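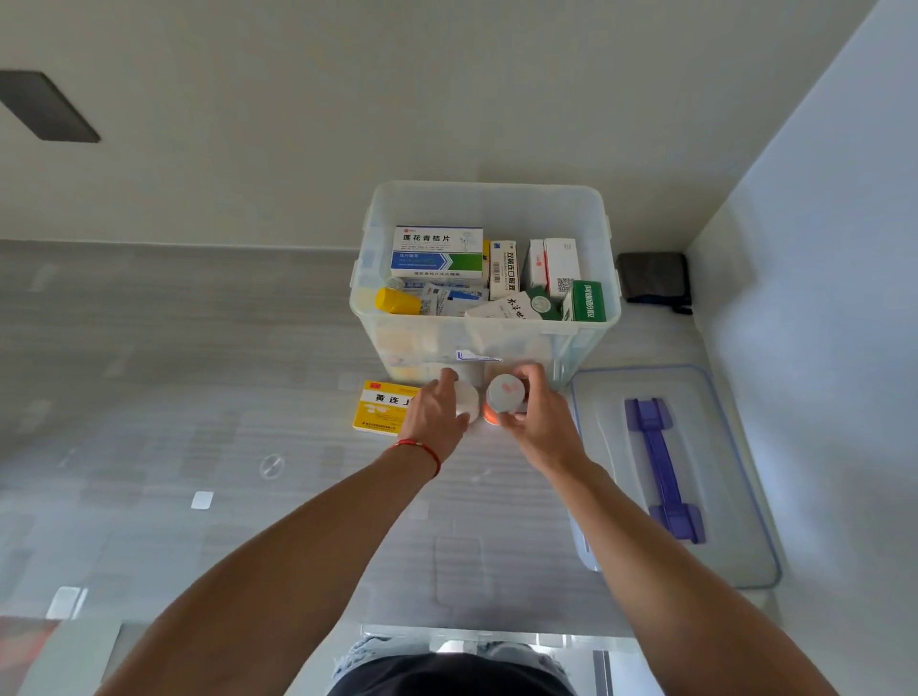
Sorting Out the Medicine Box

Set aside half an hour on a quiet Monday evening and do the job on the floor, where there is room to spread out. Take the lid off, put it to one side and empty the box completely. Small sachets and cut strips of tablets work their way to the bottom and stay there for years.

Make 3 piles: keep, out of date, and not sure. Read the date on each item as it comes out. On blister packs it is usually pressed into the foil at one end, so tilt the strip toward a lamp. If part of the date has been cut away and the carton is gone, the strip goes in the "not sure" pile, and a pharmacist can look at it.

Bottles of pills should stay in the bottles they came in. Check that the caps close properly. For liquids, write the day you opened them on the carton with a marker.

Wipe the box out with a damp cloth and let it dry fully before anything goes back.

Tall cartons stand along the back with their names facing you. Shorter boxes go in front. Put blister packs back in their own cartons with the leaflet. Loose sachets can go in a zip bag.

A clear box with a clip-on lid and a handle works well, but clips do not keep children out. Store it high up in a locked cupboard, away from the stove and the bathroom.

Old medicine goes to a pharmacy take-back bin. Go through the box again in September.

Chiyo Miyazaki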